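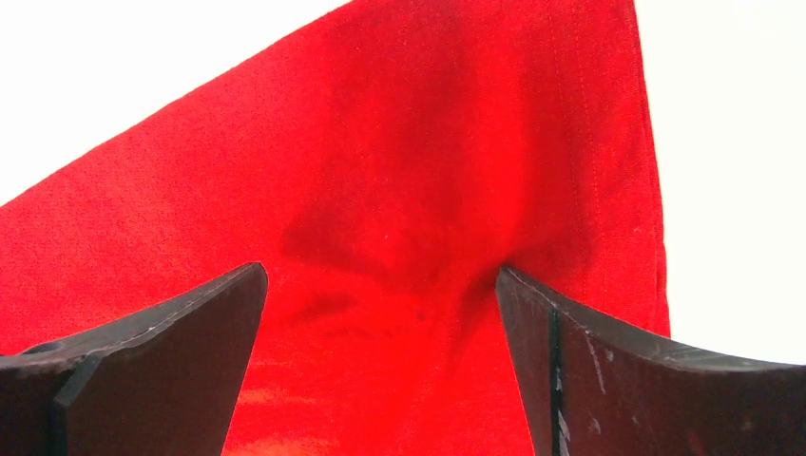 Residents of the Siriven apartments will have to wait until the new year to find out whether they may dry their clothes in the open air, after a meeting on the subject ran out of time without reaching a vote.

The building's rules have banned outdoor laundry since it opened. For most of that time the ban was enforced the way such bans usually are, meaning it wasn't. Then in September the management company, Navora, sent a letter to all 213 units reminding tenants that "garments and household linens" on balconies carried a fine of $60.

The letter did not say what a garment was. Anastasia Koutsoukos, who lives on the second floor, wrote back to ask. She wanted to know about swimsuits, dog blankets and a flag. She received a reply thanking her for her interest in the community.

Her petition to drop the rule now has 80 signatures, one of which belongs to a tenant who says he thought he was signing for a package.

Navora's case rests mostly on looks. Its letter said visible laundry "disrupts the visual calm of the property," a property that faces the loading dock of a mattress store on Morgan Avenue. Residents pointed this out at the meeting, some of them more than once.

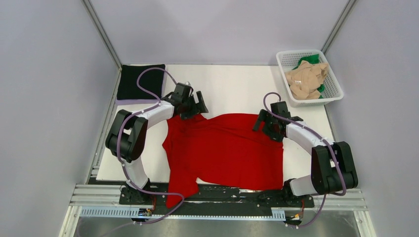
They also pointed to the basement, where the building has 2 working dryers. A third has carried an out-of-order sign long enough that the tape has been replaced. A load costs more than it did last winter and, according to several speakers, comes out about as damp as it went in.

Savvas Mitsotakis-Vlachou, the property manager, told the meeting that parts were on order. Asked when they had been ordered, he said he would look into it. He then offered a compromise under which tenants could use folding racks, provided the racks stood lower than the balcony rail and held nothing "of a bright or distracting color." The discussion of which colors are distracting took up the rest of the evening.

Fines are on hold until the next meeting, set for January. Koutsoukos said she plans to bring samples.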